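Setholm Releases Revised Moisture Guidance for Stored Grain

TARKHAM, July 7, 2020 - Setholm, a supplier of grain storage and drying equipment, today released a revised edition of its moisture guidance for on-farm bins. The new edition replaces the tables that have shipped with Setholm bins since the company began selling direct to growers, and it applies to corn, soybeans, wheat and barley.

The main change is in how safe storage time is stated. Earlier tables gave one figure for each crop and moisture level. The revised tables give separate figures for grain held without airflow, grain held with intermittent airflow, and grain under continuous aeration. Each table also takes grain temperature into account, measured at the center of the bin and at two points near the wall.

The guidance draws on readings taken over 21 months at the company's test site in Lamasow, where 18 bins were filled at harvest and monitored through the following storage season. Cable sensors recorded temperature and relative humidity at fixed depths. Samples were pulled by hand probe and oven-dried to check the sensor values. Where the two disagreed by more than half a point of moisture, the oven result was used.

"Most spoilage we looked at began in a small part of the bin," said Zdislava Hudec, technical manager for storage products at Setholm. "The average moisture was within limits. The moisture in the top center, under the fill spout, was above them. A table that uses only the average will miss that, so the new edition asks for the highest reading as well."

Fine material was a factor in the same area. Broken kernels and chaff collect below the spout during filling and slow the movement of air. The guidance recommends that growers draw down the center of each bin after filling, level the surface, and take a second set of readings before setting the fan schedule.

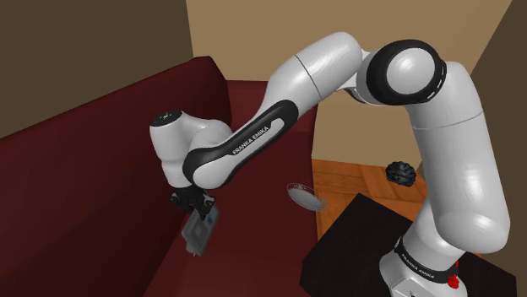
Fan run times have also been revised. The earlier edition called for a full cooling cycle whenever outside air was 10 degrees Fahrenheit below grain temperature. The new edition keeps that threshold for corn and soybeans but sets a limit on the humidity of incoming air for wheat and barley. Growers who use automatic controllers will need to enter the new limits by hand. The values are printed on a single page at the back of the guide, with one column for each crop.

A section on winter storage has been added. It covers bins that are cooled in stages and sealed by the end of December, and it gives an inspection interval for each month until unloading. It also describes the roof condensation that can form when warm grain is sealed under a cold roof, and lists the vent area needed for bins of different diameters.

Safety instructions have been moved to the front of the guide. Growers are told to lock out unloading equipment before opening any hatch, to stay out of bins with crusted or bridged grain, and never to enter a bin alone. These instructions are unchanged in content from the last edition.

The guide runs to 90 pages. A first printing of 2000 copies will be sent to registered owners and to dealers, including Costello, which handles Setholm parts and service in the Tarkham area. Further copies may be requested from any dealer at no charge. Growers who hold the earlier edition should discard the storage time tables in Section 4 and the fan schedules in Section 6. The bin assembly and foundation sections remain valid.

Setholm will accept corrections and field readings from growers through its dealers. Readings should state the crop, bin diameter, grain depth, probe location and the method used to measure moisture. Reports that give only an average moisture value cannot be used.

About Setholm
Setholm makes and sells grain bins, fans, floors and temperature cables for farm use. Its offices are in Tarkham and its test site is in Lamasow.

Recent releases
Setholm Adds Replacement Floor Supports for Older Bins
Costello Named Service Dealer for Tarkham Area
Temperature Cable Recall Notice Closed
Lamasow Test Site Completes Second Storage Season
Changes to Fan Motor Warranty Terms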